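Skarar (robot)

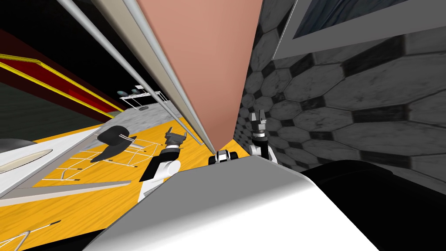 Le modèle de Skarar dans son environnement simulé, avec ses deux bras et leurs pinces.

Skarar est un projet amateur de robot domestique à deux bras, mené dans l'atelier partagé Ekwueme par Rui Morais et Catalina Olivares. Présenté par ses auteurs comme un « assistant de maison complet », il existe surtout sous forme de modèle numérique ; la partie matérielle se limite à un bras et à une pince montés sur un établi.

Conception

Le modèle comporte un corps blanc et noir et deux bras articulés, terminés chacun par une pince parallèle à deux doigts. Les essais se déroulent dans un logement virtuel où voisinent un parquet jaune orangé, un mur rouge et un mur à carreaux hexagonaux gris. Le logiciel de commande, Oner, a été écrit par Morais. Le bras construit à l'atelier utilise des pièces imprimées et des moteurs de récupération ; les dépenses déclarées s'élèvent à 730 euros, outillage non compris.

Essais

Selon le journal du projet, 3 519 essais de saisie ont été exécutés en simulation. Le taux de réussite avancé par les auteurs n'est accompagné d'aucun protocole, et la définition d'une saisie réussie a changé en cours de route - un objet soulevé puis lâché a longtemps été compté comme un succès. Sur l'établi, 30 essais seulement sont consignés, dont 11 réussis, tous avec le même gobelet en plastique.

Une démonstration publique a eu lieu à l'atelier le 27 mai 2018. Le bras y a été piloté à la manette, ce que l'annonce ne précisait pas.

Critiques

Corinne Montoya, membre de l'atelier, a contesté dans le bulletin Nundus l'emploi du mot « autonome ». Elle y relève que les frottements et le jeu des articulations sont absents du modèle, et que le passage au bras réel a exigé de reprendre presque tous les réglages. Morais a répondu que ces points seraient traités dans une version ultérieure. Aucune n'a été publiée à ce jour, et le second bras reste à construire.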